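Workshop Tips: Getting Small Stuff Out of Drawers and Into Bins

Most of the loose things in a house end up in one of three places: the kitchen drawer, the shelf by the back door, or the workbench. Mine all drift to the workbench. By the end of August there is usually no room left to set down a can of paint, so that is when I sort.

You don't need much. Get 2 bins of the same size, straight from the hardware store, and put one behind the other on the bench. Everything goes into the front one first. The back one stays clear until you start deciding. Open-top bins work better than anything with a lid, because a lid turns into a shelf and then you have a pile on top of the pile.

Gray plastic is fine. White shows every mark, and clear bins let you see the mess from across the room. I have bought Warkitz bins and I have bought the no-name ones, and after a few years they look the same. They scuff on the bottom and get dark scratches up the back wall. Don't throw a bin out for that. Throw it out when it cracks at a corner.
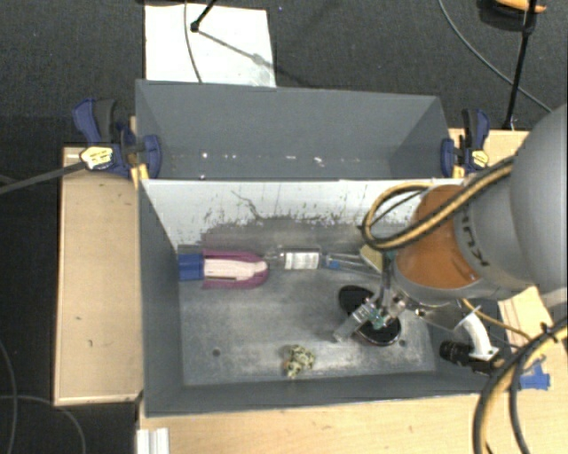
By Athina Stamatopoulos
Household & Workshop | 8/31/19

Start with bottles. A clear bottle lying on its side takes up more room than anything else near it, and it rolls when you reach for something. Stand it up or take it out. If the label has faded so far that you can't read it, you have to decide whether you know what was in it. If you don't, it doesn't go back on the shelf. Check with your town about where to drop it off, and don't pour it down the sink to save the trip.

A bottle that held nothing worse than dish soap can be rinsed and kept for small jobs. Write on it with a paint marker. Masking tape falls off in a damp garage, and so do most paper labels.

Next, pull out anything long and thin. Long pieces lie across the bin at an angle and everything else gets wedged under them. I keep a tall coffee can for these. Wood shims, stir sticks, old brushes and the long plastic tubes that small parts come in all go in the can, standing up.

Then the bright stuff. Pink and blue plastic things are nearly always from somewhere else in the house, a kid's room or the bathroom, and they should go back there the same day. I put them in a bag on the stairs. If they are still on the stairs a week later, I ask once and then give them away.

Last comes anything crumpled. Flatten it out before you toss it. I have found a spare key, two furnace receipts and a good drill bit that way - the drill bit was rolled up in a shop rag.

Sorting Into the Second Bin

The back bin is for things that stay in the workshop. Pick up one item at a time and either it goes in the back bin or it leaves the bench. Don't make a third pile for things you aren't sure about. My neighbor Hongmei Deng gives herself 30 seconds an item and uses the stove timer. I don't time it, but I don't sit down either.

When the front bin is empty, turn it over and knock out the grit. Bins with holes in the floor will let some of it through, so put a sheet of newspaper under them first or you will be sweeping the bench too. If you keep screws or washers in a bin like that, line it with a piece of scrap cardboard cut a little bigger than the floor, with the edges folded up.

Cleaning the Bins

Warm water, dish soap and a stiff brush will take off most of what is on there. Let the soapy water sit for a while before you scrub. Baking soda made into a paste works on the cloudy patches, though it won't lift real scratches. I tried 800 grit sandpaper on one bin and it made the plastic look worse, so I can't recommend it.

Little white specks along the bottom edge are often just dust stuck in the corner. A dry paintbrush gets them out faster than a cloth. Vacuum after, with the crevice tool.

Dry the bins upside down. If you stack them damp they will stick together, and pulling them apart is how you crack the rim.

The Bench Itself

A light wood top is nice to work on because you can see a dropped screw. It also picks up rings and stains. Wipe up glue while it is soft. For old glue, use a plastic scraper and go with the grain. I put on a coat of paste wax once a year, let it haze, and buff it with an old T-shirt.

If your bench stands on carpet, as it does in a lot of spare rooms and finished basements, get a mat for the spot where you stand. Dark carpet hides sawdust but it doesn't hide it from your socks. A short-pile runner is enough, and you can take it outside and shake it.

Keep the area behind the bench clear by a hand's width so the vacuum hose fits. Anything that rolls off the back will be there, and you may as well be able to reach it.

More in this section:
Storing Paint Through the Winter
Drawer Liners That Stay Put
What to Keep on a Pegboard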